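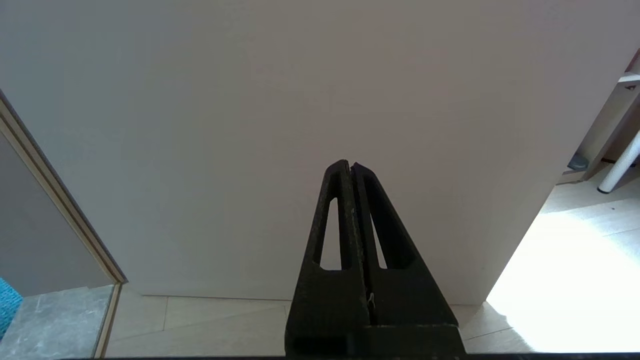

For my stats project I wanted to know if people in Gallwood really read the town newsletter or just toss it. My mom swears everyone reads it, so I had to check!

I put 150 paper surveys in mailboxes along the Rolton side of town in November and got 100 back (way more than I hoped – I was expecting a sad little pile). Gallwood has 2,408 households, so my sample is small and leans toward one neighborhood, and I lost points for that in my draft.

Only 20 people said they read the whole thing. Most go straight to the road closures and the Melis bakery coupon. Next time I'd mail half the surveys to the apartments by the river and make question four a lot shorter.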